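Gostley Household Forum > Trash, Recycling and Compost > Sorting at the table

Three bins on a table: what goes wrong?

sortedout_urberg
Posts: 26

We are setting up a recycling sorting table in our shared building in Urberg. Up to now everything went into one barrel in the hall and Nechyporuk picked it up mixed. Starting in September they want it separated or they charge extra for the load.

I went with three gray fabric storage bins in a row, with a printed card standing in front of each one. One word per card, big bold letters: Bottle, Plastic, Can. I put a thing or two in each so people have something to go by. 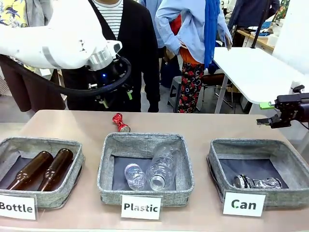 Questions I have so far

1. Is "Bottle" a bad label? I mean glass. Two brown glass bottles are in there now, so I thought it was clear.
2. Do you crush cans or leave them whole? The one in the Can bin is flattened.
3. Does fabric hold up, or should I get hard plastic before people get used to these?

The bins fold flat, and the table has to be cleared some evenings, so that was the main reason I bought them.

-----

lidsoff
Posts: 737

Number 1, yes, it's a bad label. You have plastic bottles in the Plastic bin and glass bottles in the Bottle bin. A person walking up with a soda bottle reads left to right, sees "Bottle" and drops it in. Change the card to "Glass" and you are done.

Number 3, I would not use fabric for cans. There is always a little left in the bottom and it goes straight into the lining. You will smell it by the second week.

-----

mudroom_mike
Posts: 2,000

Disagree on the fabric. I have had three Fukeck fabric bins in my mudroom for years. Put a grocery bag in each one, fold the top of the bag over the rim, and take the bag out when it's full. The bin never gets dirty. Hard plastic cracks in the cold and you can't fold it.

Agree on the label.

-----

lidsoff
Posts: 737

If you need a bag in every bin then you are making trash to sort trash. A hard bin gets rinsed with a hose and that's it.

-----

mudroom_mike
Posts: 2,000

I reuse the bags.

-----

sortedout_urberg
Posts: 26

Thanks both. Here is another one of the table. I haven't changed the cards yet.

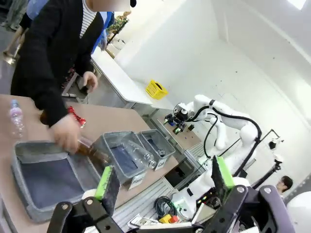
I still think most of the trouble is going to be with the things that have no bin at all. Chip bags, candy wrappers, lids, straws. I didn't plan for a fourth bin because Nechyporuk doesn't take any of it, but people won't walk back to the kitchen trash with one wrapper. They will leave it on the table, and you can see a red one there by the jacket sleeve. So a small trash can under the table, or a fourth bin on top at the end of the row? The table is long enough for either.

I'm also not sure what to do about paper labels and sleeves. There's a clear water bottle standing at the far left edge with a pinkish label on it. Does that have to come off?

-----

greenlid22
Posts: 2

Depends on your hauler. Ours says leave the labels on. Call and ask.

Fourth bin on top of the table. Under the table people miss it, and then you are picking things up off the floor.

-----

lidsoff
Posts: 737

Same answer on labels, ask Nechyporuk. I leave them on.

Look at the bottle being held over the left bin. It's brown. I can't tell from a photo if it's glass or plastic, and in a hurry I would go by color and put it in with the other brown ones. That's your problem with the word Bottle right there. With "Glass" on the card a person at least has to think about what it's made of.

-----

mudroom_mike
Posts: 2,000

Put the bins in order of how much you get. If it's mostly cans, cans go on the end where people come in. And don't crush them if you have the room. Some places around here want them whole. A flat can has sharp edges too, and that will go through a bag.

-----

greenlid22
Posts: 2

We crush ours and have never had a complaint. Whole cans fill a bin that size in an afternoon.

-----

sortedout_urberg
Posts: 26

I called. Labels can stay on. Lids stay on plastic and come off glass. Cans either way, but they would like them whole if we have space. So I'm going to stop flattening them and see how fast the bin fills up.
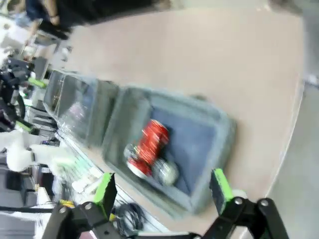
Red can on its side, left whole.

New cards are getting printed with Glass, Plastic and Can. The trash bin goes on the table at the end of the row. I'm keeping the fabric bins for now with bags in them, and if they start to smell I'll come back and tell lidsoff.

-----

lidsoff
Posts: 737

Second week. Put a note on your calendar.

-----

mudroom_mike
Posts: 2,000

Get the bags with handles. They are easier to lift out when the glass one is full.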